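Chapter 4
Paying for Things Over Time
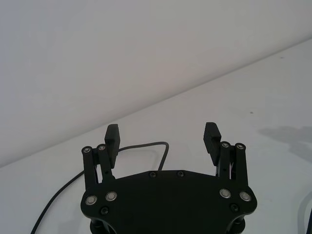 Most of us learn about borrowing long before we ever set foot in a bank. You forget your lunch money, a friend covers you, and the next morning you hand it back (or you don't, and the two of you have your first awkward talk about credit!). Everything in this chapter grows out of that small exchange, so if you've ever owed somebody a sandwich, you already know more than you think.

Let's start with Beatrice Koech, whom you may remember from the chapter on household budgets. Beatrice rents a small apartment in the town of Bratden, and in May her old refrigerator finally quit. The store on Barasa Street has one she likes for $684. She has two choices. She can pay the whole price today out of her savings, or she can pay $100 now and then $56 a month for twelve months.

The monthly plan sounds gentle, doesn't it? Fifty-six dollars is a week of groceries for one person who cooks at home, and Beatrice could manage it without much trouble. But take out a pencil and do the sum with me. Twelve payments of $56 come to $672, and with the $100 she put down at the start, she'll have paid $772 altogether. The difference between that and the price on the tag is $88, and it has a name you'll be seeing a great deal of: the finance charge.

Now, please don't rush off and decide that Beatrice would be foolish to take the plan. Suppose her savings come to $700 and her car needs new brakes next month. Emptying the account for a refrigerator could leave her in a real pinch, and $88 might be a fair price for a little breathing room. My own mother bought a sewing machine this way and grumbled over every payment, though she loved that machine for thirty years.

Before you go on to Section 4.1, jot down something you or your family paid for a bit at a time. Keep the note handy, as we'll come back to it when we work out yearly interest rates.

Words to know: principal, down payment, installment, finance charge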